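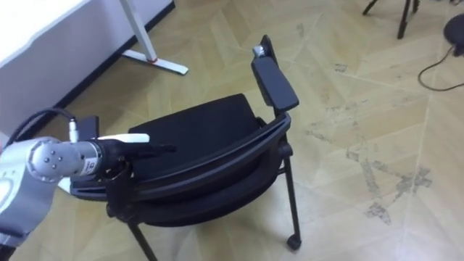
Meeting room chair, seat and curved side band.

Rakus House Users' Group
Minutes of the January meeting, held in the first floor meeting room at 11 a.m.

Present: Leilani Park (chair), H. Abeysekara (minutes), representatives of Prerkard Design, the evening language class and the bookkeeping office.
Apologies: the ground floor tenants.

1. Minutes of the last meeting
Agreed as a correct record, with one change. Under item 4, "new chairs" should read "replacement castors". Nothing new has been ordered.

2. Matters arising
The light over the stairs has been mended. The spare key to the post cupboard has still not come back. Whoever has it is asked to leave it in the tray by the front door.

3. Chairs and desks
The group went through the position with the black chairs. There are 11 on the inventory, all of the same kind, with armrests and castors on thin metal legs. They are shared between the meeting room and the two smaller rooms on the same landing, and they tend to travel. At the last check 3 had ended up in the bookkeeping office and 2 on the landing itself, where they were in the way of the fire door.

It was agreed that each room will keep its own number and that chairs borrowed for a larger meeting go back the same evening. H. Abeysekara will put a list on the inside of each door.

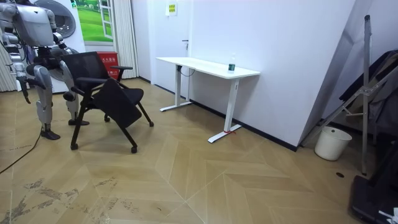
Prerkard asked whether the chairs could be stacked at the end of the day to free the floor for cleaning. The supplier, Irkovo, has advised against stacking this type. The cleaners would be content if the chairs were pushed up to the desks and nothing was left hanging over the backs. They also asked that bags and boxes be kept off the open floor. Agreed.

There was some discussion of how chairs should be moved. Several armrests on the landing chairs have worked loose, and Irkovo's fitter thought this came from people lifting them by the arms. Users are asked to take hold of the backrest and roll the chair, and to lift only at the doorway, where the metal strip stands proud of the floor. The language class said the strip itself ought to be dealt with. Leilani Park will raise it with the landlord.
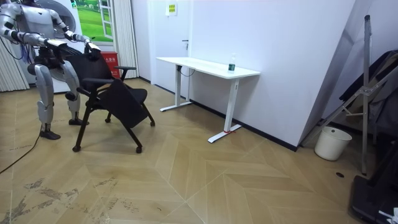
Meeting room, black office chair on castors, with the window picture and red box by the wall.

The red box was mentioned. It has been against the wall under the picture for some time and no one present knew whether it was still wanted. It will stay where it is until the next meeting. If no one has claimed it by then it will go to the store.

The window picture is to stay. Two users had asked for a noticeboard in its place, but the group preferred to keep the picture and put the noticeboard on the landing.

4. Costs
Irkovo has quoted £76 for a set of castors and a tube of the fixing compound for the armrests, fitting included. The group thought this fair. The money will come from the room hire account. Prerkard asked that the work be done outside class hours, and Irkovo will be offered an early morning.

The question of replacing the chairs altogether was left over. The seats are sound and the fabric has lasted well. The bookkeeping office would like something with a higher back for people who sit all day, but is willing to pay for its own.

5. Layout of the meeting room
The white desk will remain at the side of the room. Chairs not in use should be tucked in facing it, with a clear way left from the door to the curtains. The earlier plan to put the desk in the middle was dropped, as the language class needs the floor for group work.

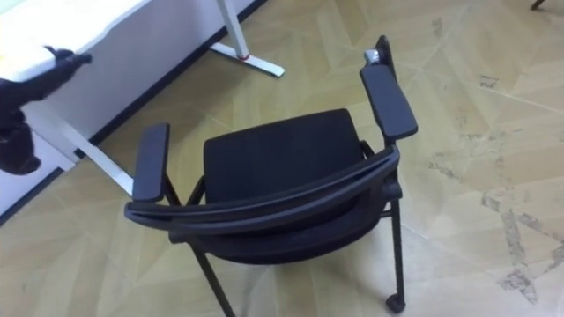

The bookkeeping office asked for it to be noted that tucking the chairs in only works if the arms go under the desk top, and that on some of them they catch. The group took the point. Irkovo will be asked to look at this on the same visit, and until then those chairs may be left a little way out.

6. Any other business
The kettle in the landing kitchen is to be descaled. H. Abeysekara has the sachets.

The language class will need the meeting room for an extra hour during its exam period and will put the times in the booking diary.

Actions
L. Park: door strip, landlord; booking for Irkovo.
H. Abeysekara: chair lists on doors; kettle.
All: post cupboard key; red box.

The meeting closed at 12.20 p.m. The next meeting will be in the same room, date to be circulated.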